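Search this blog Go

Old ties, and what to do with them

Posted Thu 24 October
78 shares | 2 comments

My uncle wore a tie to work every day until he retired, and when he moved into his flat in February the ties came to me in a carrier bag. I put the bag on top of the wardrobe and left it there. Last weekend I finally got it down and went through the lot.

Most of them went to the charity shop. A few had gravy on them and went in the bin. I kept the reds and dark reds, as those were the ones I remembered him in, and took them through to the table to sort properly. The label had gone from most of them. One said Desberg, a shop in town that closed when I was at school.

I looked at each tie for pulled threads and shiny patches, mainly near the knot end, where they get the most wear. The speckled maroon I kept as a tie. It would go with a grey jacket and I don't own a decent one.
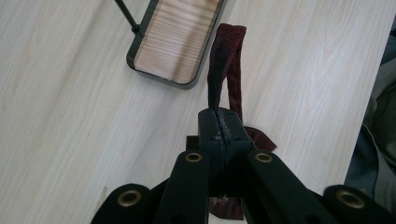

Pressing and rolling

Silk doesn't like a hot iron. I use the lowest setting with a clean tea towel over the tie, and I press lightly so the edges stay soft. If you flatten the edges you get a hard crease down both sides and it never looks right again. Polyester ones can take a bit more, but I treat them all the same to save reading labels.

Once they've cooled I roll them from the narrow end and stand them in a drawer. I used to hang them on a Trultix rack on the back of the door, but they slid off each time the door was shut. Rolled is better. The drawer has a cardboard divider cut from a shoe box — it cost nothing and has lasted well.

Bows

Lovisa Lunde next door makes bows for parcels and hair clips, and she had asked me to put aside anything with a pattern. Stripes are more trouble than they look.
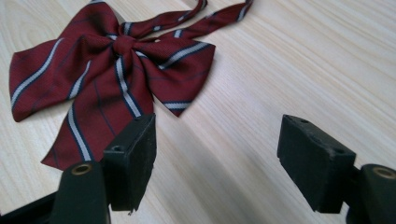
I have never been much good at bows. Mine come out with one side twice the size of the other and the knot halfway round the back. Lovisa's advice was to stop trying to match the stripes. On a red bow with white and navy stripes they change direction at each fold whatever you do, and she thinks it looks better that way. She wraps the middle with a narrow band of the same cloth and puts a couple of stitches behind it.

I've promised her the rest of the striped ones. The paisleys I'm still thinking about — there might be enough for a cushion cover if I unpick them all, but that is a job for the winter.

Leave a comment (2)

Recent posts
Re-covering the Hesano footstool
Sorting the button tin
A wet afternoon at Ramasamy Fabrics
Darning wool socks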